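Sunday, bench notes - sourdough starter / flour absorption

Restarted the hydration series, the March one was useless (scale battery dying, readings drifted all over). New bag of Verberg whole wheat plus what was left of the Golano white. Same tap water for all jars, left out overnight first.

Jar A fed 1:1:1, jar B 1:2:2. Both 50 g of flour. Lids loose. B slow to start, then overtook A by mid-afternoon and domed nicely. A already sinking by then, smelled of nail polish. Underfed, same as last time. 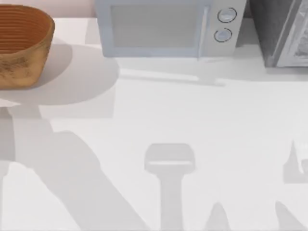 Why does A smell like solvent and B doesn't? Too little fresh flour for the amount of old starter - it runs through its food early, goes hungry and the sharp smell builds up. Bigger feed or a cooler shelf should fix it. Try both, but not on the same day.

Dough test: used B only. Verberg drinks a lot more than the label suggests, had to add water twice and it was still stiff at the folds. Golano went slack at the same hydration, stuck to everything. Mixed half and half it was managable. Write down the water BEFORE adding it next time, I lost track of the second splash and had to back it out from the jug weight.

Uklow rye not opened yet. Somebody moved it to the top shelf, please leave it down low where its cooler.

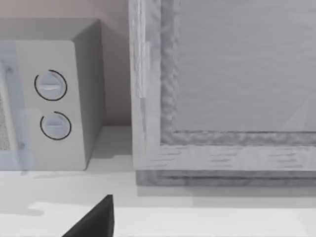
Proof times next. Overnight in the fridge gave the better crumb, the room temp loaf spread out flat and tore along one side - scored too shallow I think, or just overproofed. Cannot tell which from one loaf. Repeat with 2 loaves from the same batch, one deep cut, one shallow.

The Sugiyama thermometer reads high against the old glass one. Check it in ice water before trusting any of the crumb temps above.

To do - more rye jars, wash the bannetons (no soap), feed B before leaving tonight. Bin A.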